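Ticket 478: Black curtain backdrop sags between clips and letters keep peeling
Status: Solved (reopened once)
Category: Fabric backdrops / hanging and mounting
Opened: 19 May 2023

Hi all! I'm hoping somebody on the Trarow help desk (or anybody who has fought with one of your curtain sets) can save me from myself. I bought the black backdrop curtains back in February and they've been up behind our demo table ever since, and I have two complaints. I'm pretty sure one of them is my own fault.

First one: the fabric sags. I pin it along the top edge, I step back, it looks great, I go get a coffee, and when I come back there's a dip between every pair of clips like bunting at a county fair. I've pulled it tighter and that just moves the dips over.

Second one: the letters. We have big cut-out letters on the middle panel, fat bubbly ones in all different colors, and the corners keep lifting. I press them down in the morning and by lunch one of them has a corner waving at me. The yellow F is the worst of the bunch. I have developed feelings about that F.

What I've got, before you ask:

- black curtain panels, middle and both sides
- small dark spring clips from the drawer (not the ones that came in the bag, I lost those, sorry)
- letters stuck on with Gorkier double-sided tape, the thin kind
- a wooden table in front with kitchen stuff on it, toaster and a bowl and so on, so I can't get a ladder in close without clearing everything off

Things I tried before writing in:

Steaming it. I borrowed a little travel steamer and went over the right-hand side, where there are sideways creases from how it was folded in the box. It helped for maybe a day. I may have been holding it too far away (my arm gets tired, it's a heavy steamer for something called "travel").

Turning the letters over and re-taping them. Same tape, fresh pieces, same peeling.

Leaving it alone. Did nothing, obviously, but I did enjoy that week.

Update, later the same day

Thanks for the quick answer from the help desk! Pasting the useful part so it's in the log: "Five clips across that width is too few for this weight of fabric. Start with the two ends, then the center, then keep splitting the gaps. Don't stretch the cloth sideways as you go, let it hang and pinch it where it falls."

Okay, so I had five. I'd been putting them in from left to right and tugging every time, which I now see is exactly how you make a row of swoops. I also had a clip halfway down the left panel that was doing nothing at all up top, so that one's getting moved.

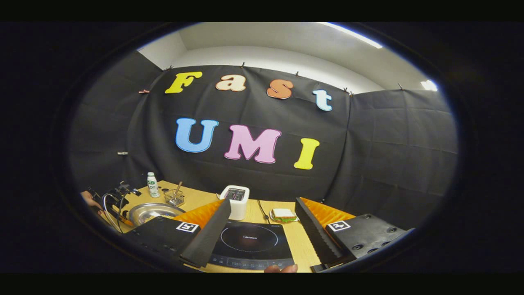
I went through the drawer and the bottom of two tote bags and came up with 13 clips that still had decent springs in them. A couple more had gone soft and I threw those out, which felt very grown-up of me. Then I cleared the table. If you've never moved a whole pretend kitchen off a table, allow more time than you think, especially for the toaster cord, which I managed to hook with my foot.

Ends first, center next, then the gaps. No tugging! I kept wanting to tug. The difference was pretty much instant, and the top edge was a line again for the first time in weeks. There was still a bit of ripple lower down but I can live with ripple, it's a curtain.

Update on the letters

The help desk asked whether I'd wiped the fabric before taping. I had not. I ran a lint roller down the middle panel and it came away gray, so there's my answer. Black cloth plus a toaster and people eating the test toast, I guess.

They also said thin tape is made for smooth surfaces and doesn't get down into the weave. Suggestion was either a thicker foam tape or a few hand stitches through each letter. I'm not sewing, so I bought a roll of the Lehtinen foam kind. What I did, for whoever finds this ticket next:

1. Took all seven letters down and peeled off every scrap of the old tape. Slow. A fingernail works better than a scraper, and the scraper bent the tail of my lowercase a.
2. Lint-rolled the panel twice, top to bottom.
3. Ran a piece of painter's tape across as a guide for each row.
4. Put foam tape out near the corners and one bit in the middle of each letter. Before, I'd only taped the middles, so of course the corners lifted.
5. Pressed each one with the palm of my hand and had my other hand flat behind the curtain. This matters! If you just push from the front, the cloth moves away from you and nothing sticks.

About the guide tape. The top row used to slope down from left to right and I had stopped seeing it until I took everything off. I'd been blaming the sag for that, but the lower row wasn't bothering me the same way, so I think I just stuck the top one on crooked. Now it's level and it looks odd to me. I'll get used to it.

Two weeks later: reopening, sorry

The F came off. Only the F! Everything else was holding on fine. I was ready to write something rude and then I noticed I'd put its corner tape right over a fold in the cloth. Smoothed the fold out, new tape, pressed it from both sides, and it's been up since.

One more question while I've got the ticket open. Can these panels go in a washing machine, or is it sponge only? The label has rubbed off mine. I'd like to do the side one first, because it still has those sideways creases and I'm tired of steaming.

Reply from the help desk: cool wash on its own, no dryer, hang it back up damp and let the weight pull the creases out. Put a towel under it for drips and keep anything with a plug well out of the way.

Great, doing that once the table's clear again. You can close this one. If the F falls off again I'll start a new ticket so it gets its own number.

Marked as solved by ticket owner
14 replies | 2 people found this helpful | Share

Related tickets
Clips leave dents in the top hem
Flodus curtain rail: end cap won't stay on
Best tape for felt on fabric?
Side panel longer than center panel, is that normal?
Getting toast crumbs out of black cloth

Copyright Trarow Help Desk | Contact us | Back to top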